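Chapter 9
Setting Up and Looking After a Two-Arm Table Cell

Most faults you'll be called to aren't faults. Somebody moved something. A tray, a rack, a cable, the table itself. So this chapter starts with the setup and leaves the spanners for section 9.4.

The working example all the way through is the Pellard cell: two arms, a two-finger gripper on each, one table, a few household things to handle. Hubert Bielecka wrote the first checklist for it, 16 lines on a single page. We still use it, coffee ring and all.

Start of shift. Grippers open, arms over the table, look before you touch. Green light on each arm joint or you stop there. Then the cables. Each loop needs enough slack for a full turn of the wrist, not so much it can catch on the goods.

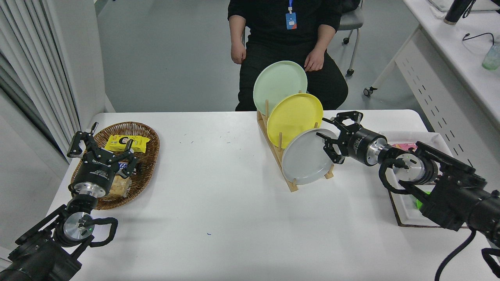
How often should the gripper fingers be checked?
At the start of every shift, and again after any bump. Full service on our cells is every 2000 cycles, logged by arm, left and right seperately.

Layout next. Rack in the centre, basket left, tray right. Mark the rack's position on the tabletop with tape if you're allowed to, pencil if you're not. Plates go in staggered so a finger can get at the rim of each one. Crumbs and specks get wiped off before the first run. Small job, always skipped. 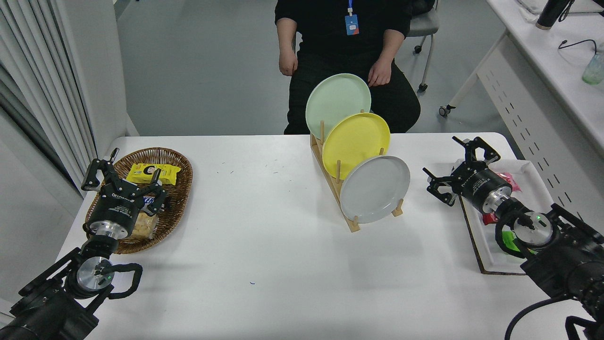
Once the layout is right, home the arms one at a time. Left first. Wait for it to settle, then the right. Never both together on a cell that's been moved, even if the Esus controller offers it as the default. It will. Say no.

Watch the wrist as it comes round. Jerky motion near the end of travel is usually a tight cable, sometimes a loose joint cap. Code 619 on the Esus means the arm didn't reach home in time. Check the cable, clear the code, try once more. If it comes back leave the arm off and go to section 9.4.

Whoever is sitting at the table stays seated with hands down untill both arms are home. Write that on the sheet too.

9.1 Tools you'll need

Hex keys, torque driver, lint-free cloth, cable ties, a torch. The log book.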